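Recycling bottles with liquid left in them, and what to do about the bags

Posted in Home and Office Waste
3 answers

I look after the break room for our floor at Londoño, on top of my normal job. We have a small white bin with a lid that lives on the table, and people use it for everything. Under the sink there is a blue box for plastic bottles, which the building empties for us.

Last month the building manager sent a note saying our blue box had been left behind twice. The first time the note said "contaminated with liquids." The second time it said "bagged material." I had been putting a thin plastic bag inside the blue box to keep it clean, and tying it shut when it was full.

I have four things I would like to get straight before I put up a new sign:

Does a bottle have to be completely empty, or is a little water in the bottom all right?

Caps on or caps off? I was taught off, and I have been taking them off for years.

Does the label need to come off? The ones with a wide plastic sleeve are hard to remove without scissors.

Where do thin clear bags go? People wrap their lunch in them and leave them next to the bottles.

We are in Trondham, if that makes a difference. I called the city line and got a recording.

Kasun Pramanik

Nicanor Carretero

I sorted at a transfer station for 8 years and now I do waste walk-throughs for offices, so I will take these in order.

Liquid. Empty it. A few drops are fine. A bottle that still has a drink in it is heavy, and at a lot of plants the air jets that move bottles from one belt to another can't lift it, so it ends up with the trash. It can also burst in the baler and soak the paper next to it. For plain water you don't need to rinse. For juice, soda or milk drinks, one quick rinse is enough.

Caps. On, in most places now. The old advice was to take them off, and that is why so many people still do it. A loose cap is small enough to fall through the screens and get lost. Empty the bottle first, squeeze some air out if you want to save room, and then screw the cap back on. If your hauler has it in writing that caps come off, follow the hauler.

Labels. Leave them. The plant grinds the bottles and washes the flakes, and ordinary wraparound labels come off in that step. Full-length shrink sleeves that cover the whole bottle are a different matter, and some haulers ask for those to be removed. A band around the middle is no trouble.

Bags. Keep them out of the blue box completely, both as a liner and as loose items. They wrap around the shafts of the sorting screens. When I was at the station we stopped the line and cut them off with knives, and on a bad shift we did that more than once. A tied bag full of good bottles was usually pulled and thrown out unopened, as we had no way to see what was inside it. 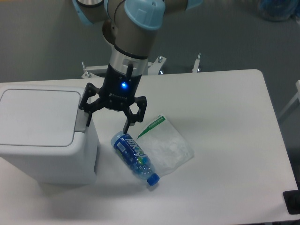
Home and Office Waste Group, Piltgate Community Help

The usual pair on a break room table is a bottle lying on its side with the cap still on and liquid inside, and a crumpled see-through bag right up against it, with the white trash can close by. Those two things go to different places. The bottle gets emptied in the sink, capped again and put in the recycling box. The bag goes in the trash can unless you have a film collection, and many grocery stores have a barrel for that near the entrance. Film has to be clean and dry for the store barrel, so a bag with food on it is trash anyway.

For your sign I would keep it short. This is the wording I give to offices:

Empty it in the sink.
Put the cap back on.
Bottle in the blue box, no bag.
Wrap and bags in the trash.

Put the sign at eye level above the sink, where people are standing when they have a bottle in their hand. A sign on the front of the box is below the counter and does not get read.

If you are worried about the blue box getting sticky without a liner, wash it out with dish soap when it comes back empty. You could also ask the building for a second box, so that one can dry while the other is in use.

dolevberg_dad

just throw the whole thing in the trash if it has water in it, thats what we do at work. life is short

marlow655

I'd go with Nicanor's answer over the one above. One thing to add on the bags. We had the same trouble in our office in Dolevberg and fixed most of it by moving the lidded bin off the table. With a lid that has to be lifted, people put their wrappers down beside it and walk away, and then the next person adds a bottle. We put an open bin on the floor by the door and the table has stayed a lot cleaner.

Also check whether bottles in your state carry a deposit. Ours do. We keep them in a separate crate, and one of the interns takes it to the return machine when it fills up. In January we had 50 in there after a training day. The machine wants the label on and readable, so that is another reason not to peel it. It won't take bottles that have been crushed flat, either, so skip the squeezing if you are going to return them.

I don't know about Trondham and sleeves. The hauler should have a one-page sheet. Ask your building manager for it, as it normally comes with the contract.

Comment from Kasun Pramanik, 3 October 2024

Thank you. The building manager did have the sheet. Caps on, labels on, no bags of any kind, and it says "empty and loose" in bold. It doesn't mention sleeves, so I have asked.

I took the liner out of the blue box today and put Nicanor's four lines above the sink. I would like to move the trash can too, but the spot by the door is where the delivery cart comes through, so it may have to go at the end of the counter. There is no deposit on water bottles here as far as I can tell.

Comment from Nicanor Carretero

End of the counter is fine. Keep it within reach of the blue box if you can, so people can do both in one stop.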